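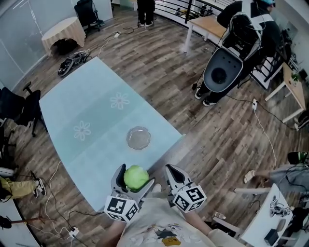 Yaowalak Paisan asked me after last week's session why we bother with a person at all, when we could write down the positions of the plate and the lettuce and have the arm go from one to the other. I promised I'd answer properly in the notes, so that's where we start.

Search these notes Go

Week 4: Showing a robot what you want

The short answer to Yaowalak is that you can write positions down, and for a car door on a line people have done it for decades. It works beautifully until the plate moves. Then you write a rule for the plate moving, and another for the plate being upside down, and by teatime you have a horrible pile of rules and a lettuce on the floor (I speak from experience - my first job at Gorar was mostly this). Showing is a way of handing over all the little decisions you make without noticing.

There are three ways of showing that you need to know for this module.

Moving the arm itself. You switch the motors to a soft mode, take hold of the wrist and drag it through the job while the joints record themselves. Lovely for slow wiping and polishing. Tiring for anything else, and your own arm and shoulder keep getting in the way of the robot's cameras, so the recordings are full of sleeve.

Driving it from a distance. You hold a controller, or a small copy of the arm, and the real one follows. What you record is exactly what the robot did, so nothing has to be translated afterwards. The catch is feel. You squeeze and get nothing back in your fingers, and beginners crush things. We'll do this in the Skurnden room in week 6 and I will bring the cheap tomatoes!

Holding the gripper in your own hand. No arm at all. You carry the fingers yourself, like a big pair of tongs, and do the job at a table. It's quick, it's cheap, and you can do it nearly anywhere. In the picture at the top the pale green ball is held in the gripper just above the near edge of a light blue table, with the clear glass plate further in. Look at the white cubes at the base of the fingers, with the black patterns on them. Printed markers like those are made to be easy for a camera to pick out, and if you know the size and shape of the pattern you can work out where it is and which way it's turned. Read chapter 2 of the Wynne booklet before the lab, it does the sums far better than I do on a whiteboard.

Now, the thing people get wrong with the hand-held way. Your arm is better than the robot's arm. You can reach round the back of a plate with your wrist bent in a way no six-jointed arm will ever manage, and the recording will look perfect and be useless. So when you demonstrate, keep your elbow fairly quiet, come in from above or from your own side, and don't be clever. Slow down near the object. Stop for a moment before you close the fingers and again before you open them - those pauses make the recording much easier to cut up later.

Shiny things deserve a paragraph to themselves. Clear glass on a glossy top is a nasty pairing for depth cameras, which tend to see straight through the one and get dazzled by the other. I like having it in the set all the same. A robot that has only ever met matt white crockery is going to have a bad time in a real kitchen.

How many goes do you need? It depends so much on the job that I hate giving a figure, but for the Brarberg exercise we collected 62 in August and the arm learned to miss the plate very confidently. We're going for 2000 across the whole group this time. Split between 12 of you that is a fair bit of lettuce, so please book your slots early.

Move things between goes! Turn the plate a bit, start the ball somewhere else, swap places with your partner. If every recording begins with the ball in the same spot, the robot learns the spot and ignores the ball.

And keep the fumbles. If you drop it and pick it up again, carry on and finish, then label it as a recovery. Bin it only if the tracking was lost.

For next time: 4 clean recordings each, one recovery, and half a page on which way of showing you'd pick for folding a tea towel.

3 comments | 7 shares

Recent notes
Week 3: Grippers, fingers and friction
Week 2: Where is the hand? Frames and joints
Week 1: What we mean by a task
Lab booking and safety sheet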